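Damus – a little pile of nutrition teaching notes for med students

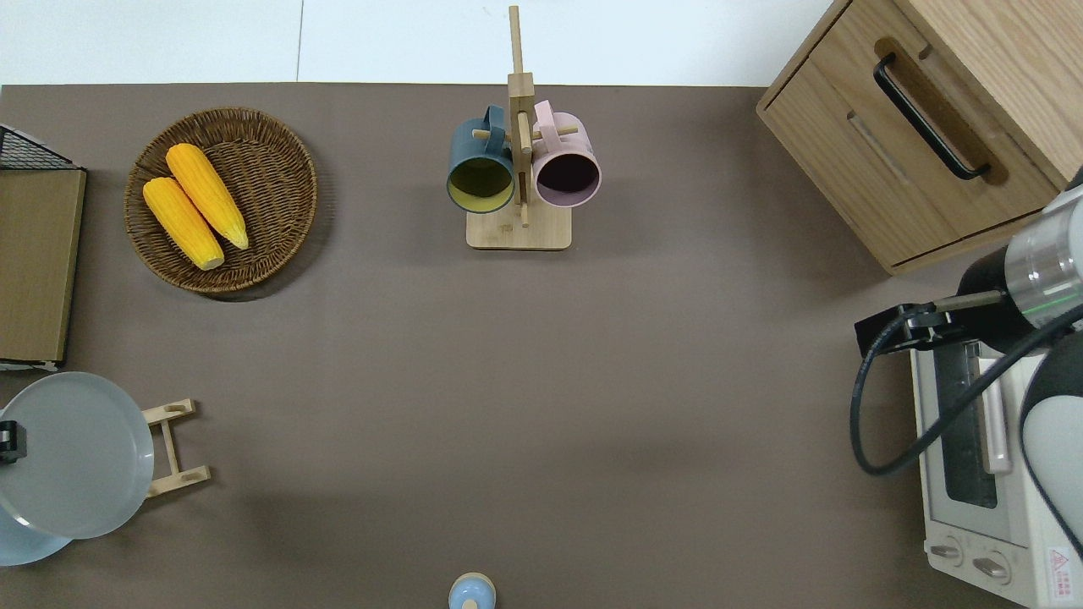 I started putting this together in my second year, when I noticed that my notes on diet and lifestyle advice lived in three different apps and on the backs of a lot of envelopes. Other people on my course kept asking for copies, so I cleaned everything up and gave it a name. Damus is the result. It's a set of short patient conversations about food, sleep and exercise, written for students who want to practice talking about this stuff before they have to do it in a real clinic.

What's in it

There are 2113 question-and-reply pairs, grouped into 350 conversations. Every conversation is made up. I wrote the first batch myself, and the rest came out of evening writing sessions with classmates (thank you all, and sorry about the terrible coffee!). No real patient records were used anywhere, and nothing was copied from clinic letters.

The files are plain CSV, one row per pair. The columns are:

conv_id – which conversation the row belongs to
turn – where it falls in the conversation, starting at 1
topic – food, sleep, movement, alcohol or mixed
patient_says – the patient's line
student_says – a reply we thought was decent
notes – anything a reviewer wanted to add, often blank

Text is UTF-8. If you open it in a spreadsheet program and the apostrophes go strange, import it with the encoding set by hand and they'll behave.

How we checked it

Each conversation was read by 3 students who hadn't written it. If two of them disliked a reply, it got rewritten. We used a small labeling tool called Kalturen for this, and its export format is why the conv_id values have that odd leading letter. I meant to strip it out and then found that half my scripts relied on it, so it stays.

Sleep was the hardest topic to agree on. Some of us wanted the replies to give advice straight away and some of us wanted more questions first. I've left both styles in, and you'll see the argument carried on in the notes column.

The Yaman split

More than 200 of the pairs are set aside in a separate file, yaman.csv. Those are the awkward ones: the patient changes the subject, or gets annoyed, or says they've heard it all before. I'd keep them for the end of a teaching session. Please don't mix them into the main file if you're comparing results with anyone else, or your numbers won't line up with theirs.

Things to know before you use it

It's for practice talking. It isn't medical advice, and the replies haven't been signed off by a dietitian. We were all students at one school, so the patients tend to sound like people we know – fairly talkative, fairly polite, and very fond of toast. Money barely comes up, and it should, because plenty of people can't just go and buy different groceries. Shift work is thin too. I'd love help with both.

Allergies and eating disorders are left out on purpose. I didn't feel we could write those well enough.

Using it with Isomell

Isomell is the flash card script that sits in the tools folder. Point it at either CSV and it'll show you a patient line, wait while you say your reply out loud, then show you ours. It doesn't score you. Run it with the shuffle option off the first time through, or the conversations make no sense at all.

Changes

The June update fixed a pile of typos, merged two topics that overlapped (snacks went into food) and dropped a few conversations that were near copies of each other. The counts up top are from after that update.

If you spot a mistake, open an issue with the conv_id and the turn number. I usually get to them in the evening, after placement.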